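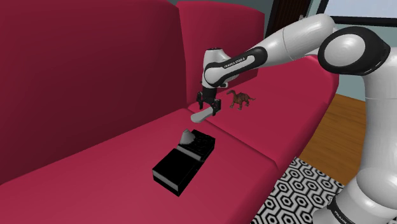
LOWTHER, 12 January 2018--Putik, the tenants' and buyers' advice group, today questioned the growing use of the phrase "lifetime comfort" in furniture advertising and asked sellers to say in writing what they mean by it. The group read 844 product listings for couches and armchairs and found the phrase, or something close to it, in 505 of them. Only two said whose lifetime was meant. A large red sofa with smooth, plain surfaces and two tall back cushions can look inviting on a web page, but looks say very little about what the foam will be like after six winters of people sitting in the same spot.

"We keep hearing that buyers should just trust the label," said Aparecida Fagundes, who led the review for Putik. "I'd like to. But when I ask what the label promises, I get a brochure. When I ask again, I get the same brochure with a coupon in it."

Putik also wrote to 125 sellers with one question: if a seat cushion goes flat in its fourth year, who pays for the new one? Most of the replies pointed to terms and conditions that cover the inner frame and leave out the cushions, the covers and the springs. Several sellers offered a paid protection plan. The group's reading of those plans is that they deal mainly with spills and pet damage, and that ordinary wear is left out of nearly all of them.

Fernard, a retailer with showrooms in Lowther and Brarnmont, disputes the findings. In a written reply it said that "comfort is personal" and that its customers "understand the spirit of the wording." Putik does not find this convincing. A word that costs extra at the register should mean something at the repair counter too, and the spirit of a warranty has yet to restuff a cushion.

The group is not calling for a ban on the phrase, and it doubts that a new seal or star rating would help much. Shoppers already have plenty of seals to look at. It wants sellers to print three facts beside the price: the density of the seat foam, the number of years the cushions are covered, and the cost of a replacement.

"If the product is as good as they say, that's a very cheap line of type," said Thaís Tavares, who handles complaints at Putik's Brarnmont office.

The full review, with the wording of each listing, will be released in February. Sellers who wish to correct their entry may write to the Lowther office before then and should attach a copy of the warranty.

Media contact: Thaís Tavares, Putik, Brarnmont office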